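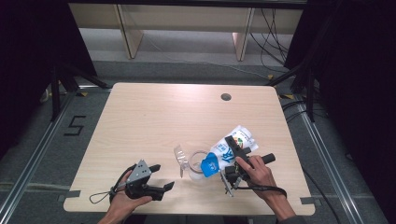
A pair of hand-held grippers, one pressing on a drink pouch.

The case against buying the hand-held kit

Jul 21, 2020

Casness wants 4,000 for its two-handed demonstration kit, and a lot of small workshops are going to pay it. I think most of them should wait. The kit is good. My quarrel is with what the price covers, and with the way it is being sold to people who have never run a robot before.

The idea will be familiar to anyone who has followed this corner of the trade. You hold a gripper in each hand and do the job yourself, picking up the pouch, moving the cup, setting down the bowl. The recordings are then used to train a robot to do the same job. You don't need an arm in the room while you record, and you don't need to know how to program one. For a firm that packs or pours or sorts things at a bench, that is a real attraction.

We had the kit on loan from March, on the same terms as any customer who asks for a trial. In the box are two grippers, the cables, the recording software and one year of Anineck, the online service that checks your recordings and turns them into something a robot can be trained on. The table and the objects are your own affair.

The hardware first. The handles are comfortable enough for an hour's work. The jaws close evenly and have enough grip for most things you would find in a kitchen cupboard. Soft packaging takes practice. Press too hard on a pouch and it slides away from you, press too lightly and the jaws skate over the top. I got better at it within a morning and so would anyone else.

Clear plastic and glass are harder. You can see the rim of a cup perfectly well with your own eyes, and you reach for it without thinking. The recording has only what the cameras give it, and shiny surfaces cause trouble. The sales page says the kit is suited to "everyday objects of all kinds". I would have put a line about clear objects under that. Casness did answer my letter on the subject, and said that more recordings would help. No doubt they would, but the customer is the one who has to make them.

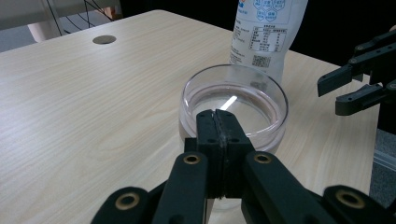
Liquids bring their own problem, and it is one of time. A task with a bowl and a bottle in it has to be reset by hand after every attempt. The bowl goes back to its place, the level has to be put right, the table has to be wiped. The brochure counts the seconds it takes to do the task and leaves the resetting out. In our log the resetting took longer than the work. If you are paying somebody by the hour to sit at that table, the wage bill will pass the price of the kit sooner than you expect.

We sent 1,984 recordings to Anineck over the loan period. The service is quick and the reports are easy to read. Each rejected recording comes back with a short reason, such as a gripper leaving view or a movement made too fast. I found these fair on the whole. But when the first year is up the service has to be paid for again, and the price is given only on request. I asked. I was told it would depend on use. A person buying a van would not accept that answer about the servicing, and I don't see why a workshop should accept it here.

There is also the question of who keeps the recordings. The contract lets the customer download them, in a format that Anineck reads and very little else does. A converter is promised. It was promised when we signed the loan papers as well.

The obvious comparison is with Kotton, which sells a single gripper and charges nothing for its software. It is a rougher product. The strap rubs, the manual is thin, and anything that needs two hands is out of the question. You do, however, get plain files that you can take wherever you like, and the second year costs the same as the first. For lifting one item out of a tray and putting it in another, it does the job.

The other choice is to buy no kit and hire the work out. Butkienė will record a task for you at its own premises, with its own people, and hand over the results for a fixed sum. You post them the objects. The drawback is that their bench is not your bench, and small differences in height and lighting can matter a good deal later on. Still, you find out whether your task can be learned at all before you have spent money on equipment.

That is the question I would want settled first. The firms I have spoken to start from the kit and look for a job to give it. They should pick the job, watch someone do it by hand for a day, and write down how often it changes. If it changes every month, the recordings will be out of date before they have paid for themselves.

Casness could win me over fairly cheaply. It should print the price of the second year next to the price of the first, ship the converter, and say in the brochure how long a reset takes. I would then recommend the kit to any workshop with steady bench work and a patient member of staff. Until those changes are made I would ask for the loan, use every week of it, and send the box back at the end.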